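Cable coiling: segmenting hands from cable, and where to put the keypoints
Software > Perception and planning
22 replies, showing the first page

driluver_mike_no_more wrote:
Hi all, long-time reader, and I finally have something worth asking. We're training a policy to coil and tidy cables from head-view video of people doing it by hand, and I've spent most of this month on the perception side (happily, I should say, it's a lovely problem). We have 3,000 clips and I've labeled 1,000 of them in Pakel. My tracker fits a spline to the cable and hands it to the planner as a chain of keypoints.

On open floor it does beautifully. Once the strands bunch up at the fingers, the spline jumps from one loop to another and the planner believes it. Typical moment from the set, with the loops gripped in the left hand, a strand pinched in the right, and a long wavy tail running off across the boards:

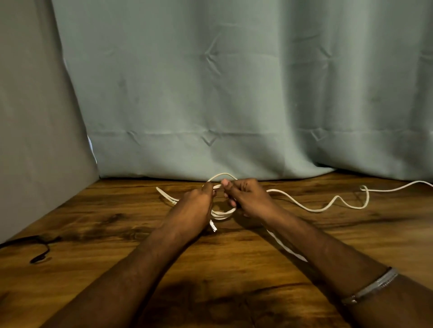
Re: where to put the keypoints

binden_user wrote:
Oh, I know this one well! My advice is to stop tracking the bundle. Label it as a single blob held by the left hand, and keep keypoints only on the free tail and on the connector if it's showing, like the small white plug hanging under the left hand in yours. The planner needs to know where the next length is coming from, and the tail tells it that.

haldane77 wrote:
I'm going to disagree, kindly. A blob is fine until you want the robot to make loops of the same size, and then you have nothing to measure. That one loop arching up over the fingers is useful information – I'd keep it. What I would do is add a crossing order at each overlap, over or under, and let the tracker carry 4 hypotheses until the hands move apart.

binden_user wrote:
Fair, but who is labeling all those crossings? I tried it in November and gave up with a sore wrist.

driluver_mike_no_more wrote:
Thank you both, this is so helpful. I may try the blob first and add crossings on a small subset. Does Pakel export over/under flags, or do I need to write my own format?

haldane77 wrote:
It drops them on export, sadly. I keep mine in a side file keyed by clip and timestamp, and I'm glad to post the script tonight.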